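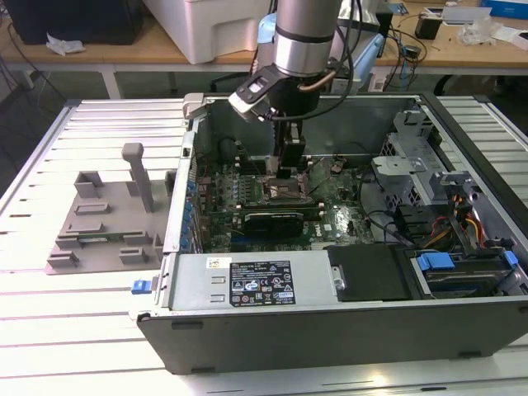 Werkstattkurs PC-Technik, Handout 3: Den Rechner aufmachen und sich zurechtfinden

So, heute geht's endlich ans Innenleben! Ich weiß, die ersten beiden Termine waren ziemlich trocken, dafür bleibt die Theorie diesmal kurz. Lest das Blatt bitte einmal ganz durch, bevor ihr zum Schraubendreher greift (ja, auch die, die zu Hause schon mal einen Rechner zerlegt haben).

Vorbereitung
Netzstecker ziehen, dann den Einschalter ein paar Sekunden gedrückt halten. Gehäuse auf die Seite legen, Seitenteil ab, Erdungsband anlegen. Die Bänder von Prusta liegen in der Schublade, 13 Stück, und da möchte ich am Ende auch wieder 13 sehen!

Orientierung
Sucht euch zuerst das Netzteil, das ist der große Metallkasten mit dem Typenschild. Von dort verfolgt ihr die Kabel: Gelb ist 12 Volt, Rot ist 5 Volt, Schwarz ist Masse. Danach kommt das Mainboard dran, mit CPU-Sockel, Speicherbänken und Grafikkarte. Zeichnet euch das ruhig grob auf, krumme Striche sind völlig in Ordnung, ich zeichne auch nicht schöner.

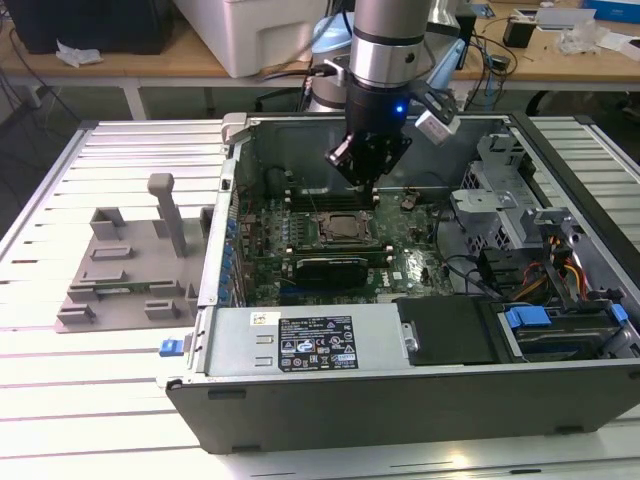
Abb. 2: Blick ins offene Gehäuse. Der CPU-Sockel ist leer, die Speicherbänke liegen direkt darüber, das Netzteil unten links.

Zum Sockel
Bitte, bitte nicht mit den Fingern hinein! Je nach Bauart sitzen die Kontaktstifte im Sockel, und ein verbogener Stift kostet euch schnell den ganzen Nachmittag. Alte Wärmeleitpaste wischt ihr vom Prozessor und vom Kühlerboden mit Isopropanol und einem fusselfreien Tuch ab, immer von außen nach innen, dann verschmiert weniger.

Blaue Kunststoffteile
An unseren Übungsgeräten sind manche Riegel blau, etwa bei den Laufwerken. Die gehen ohne Werkzeug auf. Wenn es klemmt, nochmal hinschauen und nicht ziehen wie verrückt.

Aufgabe bis zum nächsten Mal
Skizze ins Reine bringen, Stromanschlüsse beschriften und im Skript von De Graaf ab Seite 103 weiterlesen. Wer mag, nimmt sich noch den Abschnitt über Netzteile vor, der ist richtig gut!

Stand: 04.02.2021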